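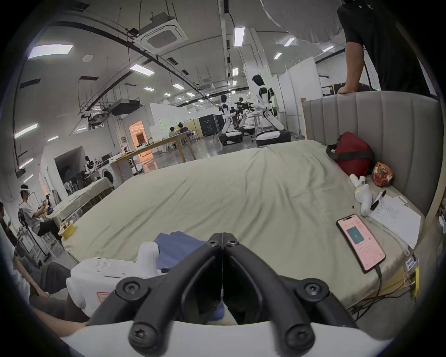 How do you keep a flat cover from bunching up when you fold laundry on top of it?

Pull it tight from the far side first and clip it there, then smooth toward yourself. Clips on the far edge do most of the work, and you can leave the near edge hanging.

arlo_lindgren
Original poster
OK, that was fast, thank you Mei. Some background for everyone else. I fold on whatever big flat thing is free, and the big flat thing always has a sage green cover on it, and the cover always comes along for the ride. By the fourth item I'm folding a shirt and a bedspread together. Also, everything I own migrates up to the headboard end while I'm working. Phone, charger, papers, a pen. I start with a whole bed and end up folding on a corner of it.

mei_gallagher
The phone is your real problem. I have never folded a fitted sheet in under ten minutes with one in reach.

clydemercado
Disagree on the clips. I bought a pack of 39 sheet clips from Jornby (why 39, no idea, ask them) and they hold fine until you pull on something heavy, and then they fly off and you find them with your foot. Skip the cover. Fold on the bare table like a grown-up.

shoshana_r_o
Bare table is how you get a snag in a good blanket. Ask me about my table. I like a cover, I just want it thick. Mine is an old cotton one from the Hostmont outlet and it stays where I put it, clips or no clips. Thin stuff slides.

Arlo, what are you folding, mostly?

arlo_lindgren
Blankets, towels, the usual. One blue thing in particular that I've come to think of as an opponent. I get hold of two opposite corners and pull, and one side goes out into a long skinny strip while all the rest of it piles up at the other end.

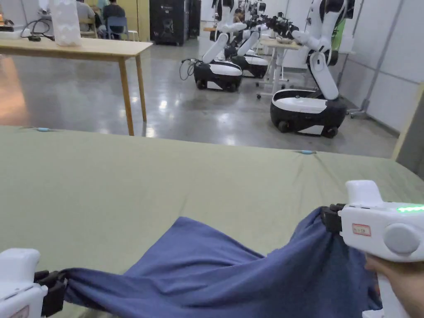
So then I let go, flatten it out with my forearm, and start over from the pile end. Third try usually gets me a rectangle, if you're generous about what a rectangle is.

mei_gallagher
You're grabbing corners diagonally. Take two corners on the SAME edge. Shake once, lay it down, then walk that edge over to the opposite one. If it's bigger than your arms, lay it out flat before you fold anything.

huelo
Diagonal is fine if you're only trying to find the middle. My mother did it that way with big cloths: stretch it corner to corner, crease, open it up again. But yes, Arlo, it sounds like you're stopping halfway and calling it folding.

clydemercado
Or roll it. Rolled blankets don't need corners. I have never once been betrayed by a rolled blanket.

shoshana_r_o
Rolled blankets don't stack, Clyde. They sit on the shelf for a day and then they're on the floor.

clydemercado
Mine are in a Tennant bin. They can't go anywhere.

huelo
So you don't put things away, you contain them. Noted.

arlo_lindgren
Update for anybody still here. Same-edge method worked on the towels right away. Worked on the blue one if I clear a proper space first, so now I move the bag, the papers, and the phone to a chair before I start. The chair is full. I'm told this is a separate thread.

mei_gallagher
It is. Nearly 300 replies last I looked, most of them Clyde.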